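Notes Home | Archive | Forms | Contact

Keeping a privilege log that survives a challenge

June
By Solène Baudry

I spent most of last month rebuilding a privilege log that another firm had started. The matter is a supply contract dispute between two mid-sized manufacturers, and I will call them Flirham and Navarro here, which is what the matter folder calls them. The original log had 3000 entries. Most of them carried the same description: "Email reflecting legal advice." Opposing counsel objected to all of it in one letter, and the letter was right.

These are my working notes on the rebuild. They assume US federal practice and a document set that has already been through first-level review. Local rules and standing orders vary a good deal, and some judges have their own required format, so read those first.

Start with the people, and leave the documents alone for a while. Before I opened a single email I built a names list with one row per address. Each row had the person's name, employer, title, dates in that title, and a yes or no for attorney. The dates matter more than people expect. At Flirham one in-house lawyer had moved into a procurement job halfway through the relevant period, and her later emails were business emails with a law degree attached. The first log had marked everything she ever sent as privileged.

The names list also exposed the outside consultants. Lenow, a pricing consultant, was copied on 233 of the logged emails. Whether a consultant breaks privilege depends on what the consultant was there to do. If counsel needed them in order to understand the numbers and give advice, there is an argument. If the business hired them to set prices and somebody added them to the thread out of habit, the argument is thin. I pulled the engagement letter, read the scope section twice, and wrote a one-page memo to the partner before I coded anything. We withdrew the claim on most of those.

After names, sort by thread. The old log treated each message as its own event, so one conversation could appear eleven times with three different outcomes. That is the first thing the other side looks for. I grouped the threads, took the most inclusive message in each, and made the call there. Then I checked the shorter messages against that call. Where a thread began as business talk and turned into a request for advice, the early part was produced and the later part redacted. This is slow. I averaged 20 threads an hour on the easy custodians and far fewer on the general manager, who changed topics mid-message and never changed a subject line. 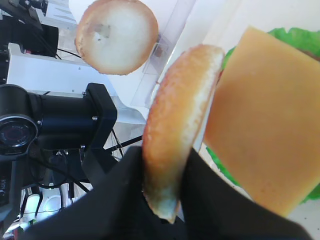 Attachments need their own decision. A spreadsheet that existed before anyone called a lawyer does not become privileged by being emailed to one. The first log had swept in every attachment with its parent. I separated them, gave each attachment its own entry with a family identifier, and asked of each whether it was made for the purpose of getting or giving advice. Drafts are harder. A draft contract sent to counsel for comments is usually worth claiming, but the version finally sent to the other party is not, and the two can differ by one comma. I ran a near-duplicate comparison and checked the matches by eye.

Now the descriptions. The rule asks for enough information to let the other side assess the claim without giving away the protected content. I use a fixed sentence with 4 slots: document type, who was asking or advising, the kind of advice, and the general subject. So "Email reflecting legal advice" becomes "Email from J.T. to in-house counsel requesting legal advice regarding termination provisions of supply agreement." It is dull to write and dull to read. It also answers the questions a magistrate judge will ask.

Two warnings on the fixed sentence. The subject slot should come from a short approved list, or reviewers will start to improvise and one of them will eventually type the advice itself into the log. I have seen "regarding weakness of our notice defense" in a served document. Second, do not let the software fill the slots from metadata and then stop looking. Subject lines can disclose things too – ours had several that needed to be masked in the log itself.

Work product gets a separate code. It has different elements and it can be lost in different ways. For each work product entry I recorded the litigation that was anticipated and the date from which we say it was anticipated. If that date is later than the document, the entry is wrong. If you cannot agree on the date within your own team, settle that before serving anything, and make sure it lines up with the date on the litigation hold. A party that says it expected a lawsuit in March and sent its hold in September has created a second problem.

On tools: the review was in a platform called Istar, which is fine. It exports a log template with a column for basis and a column for description, and it lets you lock a field after second-level review. I locked everything after quality control and kept a change record outside the platform in a plain spreadsheet, with date, entry number, old call, new call and initials. When the other side asked why certain entries had disappeared between versions, I could answer the same afternoon.

Quality control was a random sample from each reviewer, plus every entry with no attorney on its face. That second group is small and nearly always contains mistakes. Some entries are sound, for example two employees passing along what counsel told them, but the description has to say so and name the lawyer.

The rebuilt log went out a good deal shorter. We also had a clawback order in place under Rule 502(d), which I would ask for at the start of any case with more than a handful of email custodians. It does not excuse a careless review, but it limits the damage when one message gets through.

I still have the redaction log to reconcile against this one. The numbering does not match, and that will be most of next week.

Recent posts
Custodian interviews: the questions I keep reusing
Bates numbering after a late production
When the hold notice goes to the wrong list
Deposition exhibits and the second binder

Older | Newer | Top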